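Section 4: Storing tape, trays and desk files

4.1 Before you start

Read this section together with Section 3 (Laying out the desk top). It applies to the Golldale tray, the Golldale upright file organiser and the Histulix printed mat. Other trays may be used if they have a flat base and straight sides.

You will need:
the mat, unrolled and left flat overnight
the tray
the file organiser
masking tape, full rolls or part rolls
a soft cloth

Caution: Do not place the mat on a surface that is still damp from cleaning. Trapped water will lift the printed layer.

4.2 Placing the organiser

1. Wipe the desk top and let it dry.
2. Lay the mat with the printed side up. Smooth it from the centre outwards.
3. Stand the organiser along the back edge of the mat, with the open side of the compartments towards you.
4. Load the tallest binders into an end compartment first. Put folders in the middle compartments and loose papers next to a binder, where they will stay upright.
5. Turn every binder so that its spine can be read from the front.

Note: The organiser is stable when loaded evenly. If it leans, move one binder to the opposite end — do not wedge it with folded card.

4.3 Filling the tray

1. Set the tray on the mat in front of the organiser. Leave enough space to lift a folder out without moving the tray.
2. Check each roll of tape before it goes in. Fold over the loose end by a finger's width.
3. Place the first rolls flat on the base of the tray.
4. Add further rolls on top. Rolls may overlap or stand on edge if they do not rise far above the sides.
5. Keep one roll out on the mat for immediate use.

Masking tape of one width can be stored together without dividers. Where two widths are kept, use a second tray and label both on the short side.
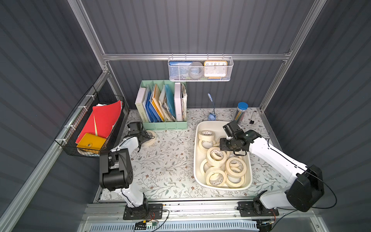

Do the rolls have to be stacked in neat columns?
Loose piling is acceptable for rolls in daily use. Stack them flat if they will be left for longer than a month, as a roll resting on its edge can go out of round.

The core of each roll may carry a printed batch mark. Use older stock first. Part rolls are returned to the top of the pile and should be finished before a new roll is opened.

Caution: Keep the tray out of direct sunlight and away from radiators. Heat softens the adhesive and the sides of neighbouring rolls may stick together.

4.4 Weekly check

1. Empty the tray and wipe the inside with a dry cloth.
2. Discard any roll with a crushed core or a dirty edge.
3. Remove papers that are no longer needed from the organiser.
4. Wipe the mat. Marks left by adhesive can be rubbed off with a little washing-up liquid on the cloth — never use a scraper.

4.5 Replacement parts

Tray, white: part 417
File organiser: part 856
Printed mat: part 189

Orders are sent to Ka-ming Tsao at the Golldale stores desk. State the part number and the quantity. Mats are supplied rolled and cannot be returned once cut.

Section revised 2020-08-20. Checked by Janelle Manalo.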